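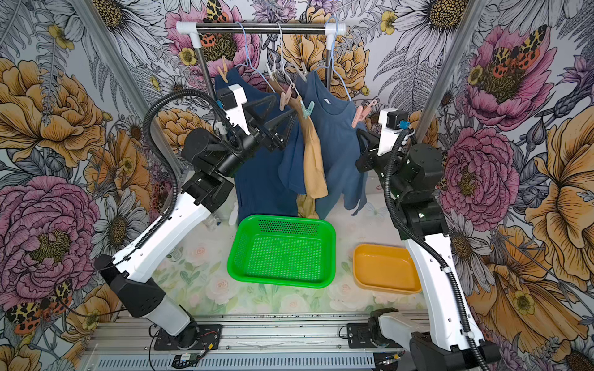
What does Ceso hold behind the coin when the reserve page says "fully backed"?
Mostly its own sister token, Gutard, plus a slice of short-term dollar paper that the page lumps in under "other liquid assets."

September, notebook, peg testing

Started on Ceso at 4 in the afternoon, after putting it off. Ngân Hầu wants a go or no-go on using it for the payout contract. I'm at no-go and would need a fair amount to move me.

The mint path first. You lock Gutard in the vault, the vault reads a price, you get Ceso out. The docs call this overcollateralized. Fine on paper, but Gutard trades mainly against Ceso, so the price feed is measuring the thing with itself. I've seen this drawn as a flywheel in pitch decks. It spins the other way too.

Ran the local fork with the pool settings copied from Skukaritz, which is where most of the trading happens. Started with 634 test accounts, all holding a vault at the default ratio. Dropped the Gutard price in one step and let the liquidation bot run.

Result: 574 vaults liquidated before the feed caught up with the pool. The bot was selling into the same pool the feed reads from, so each sale lined up the next one. Ceso itself slid to around 400 cents on the five dollars we were supposed to redeem and sat there. I stopped the run. Might have recovered, but I had no reason left in the model for anyone to buy.

Caveats, before someone quotes that figure in a meeting:
- one big step down is harsher than a slow bleed
- my accounts all sit at the same ratio, real ones won't
- the fork has no outside buyers, and the Ceso people will say arbitrage fixes it

On the arbitrage point. Arbitrage works if redemption works. Redemption goes through a queue, and the queue can be paused by a multisig. I looked for the conditions under which it may be paused and found the phrase "unusual market activity." So the exit closes on the day you want it. Would like to be wrong here. Ngân, if you have a newer version of the terms, paste the link below.

The Yusuf audit is real and I read it. It covers the vault code: rounding, access control, a reentrancy thing they fixed. It says outright that economic design is out of scope. The Ceso front page says "audited" in large type and leaves it there.

To do
- rerun with mixed ratios and a slower drop
- swap the feed for a delayed average, see how many vaults survive
- ask for the reserve split in writing, with wallet addresses
- payout contract stays on the old coin until then

Note from Ngân Hầu, added later: terms are the same version I have. Agree on holding off. Try the delayed average first, I suspect it only moves the losses over to the lenders.

Probably. Starting that run now, fork is still up on the second machine.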